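Molus Hall Kitchen and Crockery Group
Minutes of the March meeting

Present: Cledwyn Humphreys (chair), Lowri Gape, Berwyn Samuel, Nizar Moussa, Czesław Górecki (minutes)
The meeting opened at 6.40 pm.

1. Minutes of the previous meeting
Agreed, with one correction. Under item 4, "Sayce Road store" should read "Flavden store". 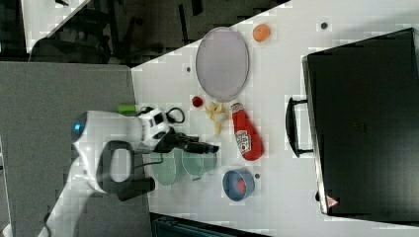 Czesław Górecki
Minutes secretary

2. Matters arising
The replacement tap washers have been fitted in the small kitchen. The main kitchen tap still drips when the boiler is running. BS to ask the plumber whether the pressure valve needs changing.

3. Crockery stock
LG reported on the stock check at the Flavden store. There are 40 dinner plates on the inventory and 33 on the shelves. Four of the missing plates were recorded as broken in the hire book. The remainder are not accounted for. LG proposed that hirers sign for crockery by the crate, with the crate number entered in the hire book. Agreed.

NM asked whether oval plates should be listed separately from round ones. They do not stack together and the present inventory has one line for both. LG to amend the inventory before the next check.

4. Dishwasher
BS had obtained a quotation from Kadeo for a service visit and new door seal. The seal has been leaking at the lower left corner. The machine reaches temperature on the long cycle but stops early on the short one — the fault may be in the thermostat. Agreed to accept the quotation for the service and seal only, and to wait for the engineer's report before ordering parts. Until then hirers are to use the long cycle. LG to put a notice on the door.

5. Children's play kitchen items
NM had looked at storage for the toy food and cookware. The present box has a split lid and does not fit under the bench. Two shallow crates with clip lids were preferred. Toy food to be washed by hand in warm soapy water and dried before it is put away; it is not to go through the dishwasher. CH asked that cracked items be discarded when found.

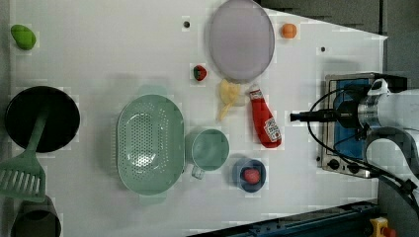
Toy strawberry, orange fruit and ketchup bottle with the oval plate.

6. Hire charges
CH had circulated a paper from the Sayce hall for comparison. Their kitchen hire is charged by the session and includes crockery. Ours is charged by the hour with crockery extra. BS considered the hourly rate fairer to short bookings. NM was in favour of the session rate. No decision was reached. To be carried forward.

7. Any other business
The key to the dry goods cupboard is stiff. BS to apply graphite — not oil.

The meeting closed at 8.05 pm. Next meeting to be arranged by CH.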